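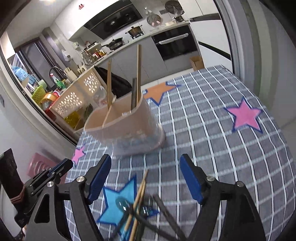
Utensil storage: draining, sorting and replacement

Filed Saturday, February 20, 2021, for the Clokbridge household newsletter

The January item on dish racks drew more mail about chopsticks and spoons than about plates, so this one covers the small stuff: anything long, thin and washed daily that ends up standing in a caddy. The notes apply to plastic caddies with an internal divider, the type most kitchens in the Clokbridge buildings have. Ceramic crocks and wire baskets are covered at the end.

Water in the base

A caddy is a drain first and a storage container second. Utensils go in damp, water runs down the handles, and whatever does not evaporate collects at the bottom. Caddies with drain slots handle this if they stand on a tray or the edge of the sink. On a flat tabletop the slots let water out onto the cloth, where it spreads and stays. Caddies without slots hold it all.

Test yours by pouring in a small glass of water and waiting 7 minutes. If the base is still covered, treat the caddy as closed and put only dry utensils into it. If the water has gone through, keep a saucer or folded towel underneath and change it when the sink towel is changed.

Translucent plastic makes the inspection easier. Residue shows from outside as a gray or yellow line near the bottom. On opaque models you need to empty the caddy and look in with a light.

Bamboo and wood

Unfinished wooden chopsticks take up water at the cut end. Stored tip down in a wet base, they darken, swell slightly and roughen, and the rough section is the part that touches food. Store them tip up after they have dried flat. Overnight on a towel is enough in a heated kitchen. In the ground-floor units, where the air is damper in winter, allow until noon.

Discard a pair if any of the following applies:
The tip catches on a dry cloth.
There is a crack along the grain.
The end smells sour after drying.
Dark spots remain after washing and drying.

Sanding the tips is sometimes suggested. It removes the roughness and leaves the wood more absorbent than before, so the roughness comes back sooner. Lacquered pairs should not be sanded at all. Once the coating chips, replace them.

Metal

Skewers are the awkward item. Stored point up they are a hazard to anyone reaching across the table, and stored point down they scratch the base of a plastic caddy, and the scratches hold dirt. A cork on the point solves both problems. Remove the cork for washing and let it dry separately. Flat skewers can go in a drawer with the knives if the drawer has a liner.

Plain steel skewers rust where they rest against something wet. Stainless ones generally do not, although a brown mark may appear if they share a compartment with a plain steel item. The mark is transferred rust and comes off with baking soda paste.

Plastic spoons

Check the bowl edge and the neck. Fine white lines at the neck are stress marks, and the spoon will eventually break there. Cloudiness across the whole bowl is wear from the dishwasher or a scouring pad and has no effect on use. Colored translucent spoons pick up stains from turmeric and tomato. Sunlight on a windowsill will fade turmeric over several days. Tomato is slower, and may not go.

Keep plastic spoons out of the compartment used for skewers.

Using the divider

The divider is there so that wet and dry items, or long and short ones, do not have to share. Most of us ignore it. A workable split is wood on one side and everything else on the other, with the taller pieces toward the back. Load both sides. A light caddy with all its height and weight on one side tips easily when a utensil is pulled out at an angle, and a smooth plastic base slides on a smooth tablecloth.

Short items sink to the bottom and are forgotten. If you have to tip the caddy out to find the teaspoons, they belong in a drawer.

Tablecloths

Several readers keep the caddy on the dining table full time. Wipeable cloths tolerate this, but moisture trapped under a flat base will in time leave a ring or lift the print. Move the caddy when you wipe. Fabric cloths need a coaster. Printed patterns hide early marks well, so check by touch.

Cleaning schedule

Weekly: empty, rinse with hot tap water and dish soap, brush the corners where the divider meets the wall, dry upside down.
Monthly: soak in 2,000 ml of warm water with 400 ml of white vinegar, then rinse and dry. Do not combine vinegar with bleach, or use one directly after the other.
Twice a year: sort the contents and remove unmatched or damaged pieces.

A bottle brush reaches the base of most caddies. The Farouk hardware counter stocks one with a 13-inch handle, long enough to keep your hand clear of the rim.

Other containers

Ceramic crocks are stable and do not drain. Dry utensils only. Wire baskets drain completely but let thin chopsticks and skewers slip through the mesh, so fit a perforated disc in the bottom. The Wuvberg pattern disc, cut from an old sink strainer, was printed in a previous issue and can be had from the Clonenico office on request.

Next item: lids without pans, and where to keep them.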